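우르키네 문구 공방 오픈데이에 다녀왔어요

아침 기차를 타고 간 작은 도시, 1월의 공방 나들이 기록
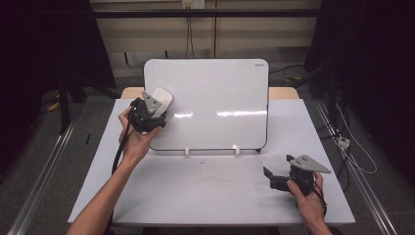

탁상용 미니 화이트보드. 받침발 두 개로 서 있는 타입

문구 좋아하는 분들이라면 제가 왜 새벽 5시에 일어났는지 이해하실 거예요. 우르키네(Urkine)가 일 년에 한 번 공방 문을 여는 날이었거든요! 작년에는 신청을 놓쳐서 한참 속상했는데, 이번에는 알림까지 맞춰 두고 성공했습니다. 접수 번호는 73번. 숫자까지 마음에 들어서 명찰을 아직도 책상에 올려놨어요.

역에서 공방까지는 487번 버스를 탔어요. 배차 간격이 꽤 길어서 시간표를 미리 찍어 가시는 걸 추천해요. 종점 바로 전 정류장에서 내리면 벽돌 창고가 나오고, 그 옆으로 난 좁은 길을 따라가면 입구입니다. 간판이 작아서 저는 한 번 지나쳤어요. 되돌아오는 길에 문틈으로 종이 냄새가 나서 아, 여기구나 했죠.

첫 순서는 제본실이었습니다. 안내를 맡은 분은 주아나 베텐쿠르트(Joana Bettencourt) 씨였는데, 실 묶는 손이 어찌나 빠른지 설명을 듣다가 자꾸 손만 보게 되더라고요. 공방 노트는 전부 실로 꿰매서 펼쳤을 때 180도로 눕는다고 해요. 접착제만 쓴 노트와 나란히 놓고 펼쳐 보게 해 주셨는데, 직접 눌러 보니 차이가 확실했어요. 왼손으로 글씨를 쓰는 제 동생이 왜 늘 노트 가운데를 주먹으로 꾹꾹 누르는지 그제야 알겠더라고요(한 권 사다 줬습니다).

제본 체험도 있었어요. 바늘에 밀랍 먹인 실을 꿰고, 접은 종이 묶음 네 개를 차례로 엮어서 손바닥만 한 수첩을 만드는 거예요. 처음 두 묶음은 순조로웠는데 세 번째에서 실을 너무 당겨 종이가 살짝 찢어졌어요. 옆자리에 앉은 프린세스 카타쿠탄(Princess Catacutan) 씨가 같은 자리에서 똑같이 찢어 먹는 바람에 둘이 한참 웃었습니다. 알고 보니 이분도 만년필을 모으신대요. 점심까지 같이 먹으면서 잉크 얘기만 했어요. 제가 요즘 푹 빠진 청록 계열을 말씀드렸더니 가방에서 시필지를 꺼내시는데, 색이 스무 가지는 넘었던 것 같아요. 이런 만남 때문에 오픈데이를 끊을 수가 없네요.

점심은 공방 뒷마당 천막에서 채소 수프와 빵을 팔았어요. 1월이라 손이 시렸는데 수프 그릇을 감싸 쥐고 있으니 살 것 같았어요. 커피는 일찍 동났으니 꼭 마셔야 하는 분은 보온병을 챙기세요.

오후에는 종이실로 갔습니다. 저는 여기가 제일 좋았어요!! 한쪽 벽 선반에 견본이 종류별로 꽂혀 있고, 마음대로 꺼내서 자기 펜으로 써 볼 수 있어요. 종이실을 맡은 우에다 마사노부 씨가 같은 잉크를 표면이 다른 종이 10종에 한 줄씩 그어 보여 주셨는데, 같은 파랑이 어디서는 회색처럼 가라앉고 어디서는 테두리에 붉은빛이 돌았어요. 번짐이 적은 종이가 무조건 좋은 종이냐고 여쭤봤더니, 마르는 속도도 같이 봐야 한다고 하시더라고요. 빨리 덮는 습관이 있으면 조금 번지더라도 흡수가 빠른 종이가 편하다고요. 저는 쓰자마자 덮는 사람이라 바로 메모했습니다.

2층은 협력 브랜드 전시장이었어요. 노게이라(Nogueira)에서는 활판 인쇄 카드를 그 자리에서 찍어 줬고, 게르쿠수스(Gerkusus)는 연필깎이만 모아서 나왔더라고요. 심을 길게 빼 주는 것과 짧고 뭉툭하게 깎아 주는 것을 번갈아 써 봤는데, 스케치를 안 하는 저한테는 뭉툭한 쪽이 맞았어요. 가져간 몽당연필을 다 깎고 나서야 자리를 떴습니다. 뒤에 계시던 분, 기다려 주셔서 감사해요.

창가 쪽에는 책상 위에 올려 두고 쓰는 물건들이 모여 있었어요. 메모꽂이, 탁상 달력, 작은 화이트보드 같은 것들이요. 저는 할 일을 종이에 적어야 직성이 풀리는 사람이라 보드는 늘 남의 얘기였는데, 요즘 장보기 목록을 쓰느라 메모지를 너무 낭비하고 있어서 조금 흔들렸어요. 지워도 되는 말과 남겨 둘 말을 나눠 적는 것도 괜찮겠다 싶고요. 일단 집에 가서 책상 자리부터 재 보기로 했습니다.

마지막 순서는 콘세이상 모라이스(Conceição Morais) 씨의 짧은 강연이었어요. 공방을 처음 열었을 때 주문이 없어서 이웃 빵집 장부를 제본해 주며 버텼다는 이야기, 그 빵집이 지금도 매년 같은 장부를 주문한다는 이야기가 기억에 남아요. 강연 뒤에 실물 장부를 돌려 보게 해 주셨는데 모서리가 닳아서 반들반들했어요. 새 노트를 아까워서 못 쓰는 저는 좀 반성했습니다.

다녀오실 분들을 위한 메모

운영 시간은 오전 10시부터 오후 4시까지.
제본 체험은 현장 접수이고 오전 자리가 먼저 찹니다.
종이실에 자기 펜을 가져갈 수 있어요. 잉크는 미리 채워 가세요.
자투리 종이 꾸러미는 1층 계산대 옆 바구니에 있고, 1인당 두 묶음까지 살 수 있어요.
사진은 제본실만 빼고 찍어도 된대요.

돌아오는 버스에서는 자투리 종이 꾸러미를 무릎에 올려놓고 한 장씩 넘겨 봤어요. 크림색 얇은 종이가 잔뜩 들어 있어서 당분간 편지지 걱정은 없겠어요. 찢어진 수첩은 안쪽에 풀을 살짝 발라서 잘 쓰고 있고, 첫 장에는 카타쿠탄 씨가 알려 준 잉크 이름을 적어 뒀습니다. 혹시 같은 날 다녀오신 분 계시면 종이실에서 뭐 골라 오셨는지 댓글로 알려 주세요!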